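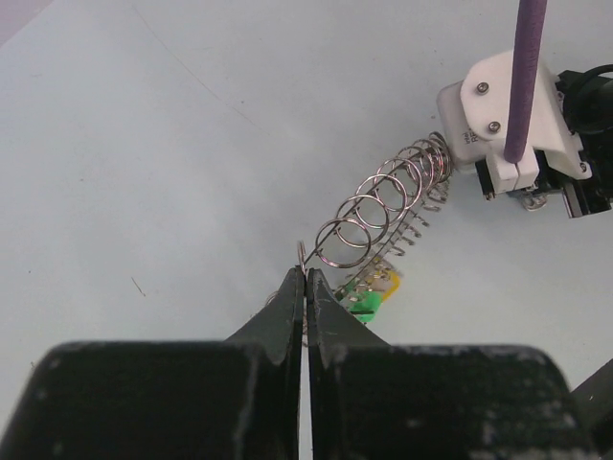 Spring handling demo at an open day — what should we ask for?

Posted Aug 12, 2020 in Visits and demonstrations

I look after a small assembly shop and we've been invited to an open day at Thorlacius. They will have a robot arm picking up wire springs with a two-finger gripper, and visitors can book a slot of 18 minutes at the bench. We fit extension springs by hand at the moment, and the end loops catch on everything. I can bring 3 people. Has anyone been to one of these, and what is worth asking to see? Is it all right to turn up with our own parts?

Modon

Rinow

I went in February. Yes, take your own springs, but email first with the wire thickness and the length, or they will stick to theirs. We didn't, and spent half the slot talking about it.

Ask them to grip by the wire end as well as by the body. Holding the body squashes the coils on anything soft. Holding the end is kinder to the spring, but the rest of it can swing about, so the loop may not be pointing where you want it when the arm gets to the hook. Ask how they find the loop before they place it. On our visit a person set each spring down in the same spot, and that is a different job from taking them out of a box.

Look at the fingertips too. Black fingers show scuffs quickly and you can see where the wire has been rubbing. I asked how often they change the tips and got a fairly vague reply, so press them on that.

Parking is at the back, past the Nukport building. The sign is small.

nightshift_bob

just watch the videos, these days are mostly coffee and a lanyard

Saimi Huttunen

I'd go, and I would send whoever does the fitting now. Our fitter noticed within a minute that the arm was pulling the spring at an angle she would never use — the managers had missed it.

Three things I would write down while you are there: how many tries it makes, how many need a hand from the operator, and how long it takes to start again after a drop. We watched 14 tries and 6 needed help. They were open about it and said the hook position was still being adjusted. Ask for a run with no talking over it, or you lose track.

If they let you film, film the fingers close up. Ours was taken from the back of the group and mostly shows somebody's shoulder.

Modon

Thanks both. I've emailed them the spring sizes and our fitter is coming along. Rinow, is that the entrance before or after the roundabout?

Rinow

After it, second left.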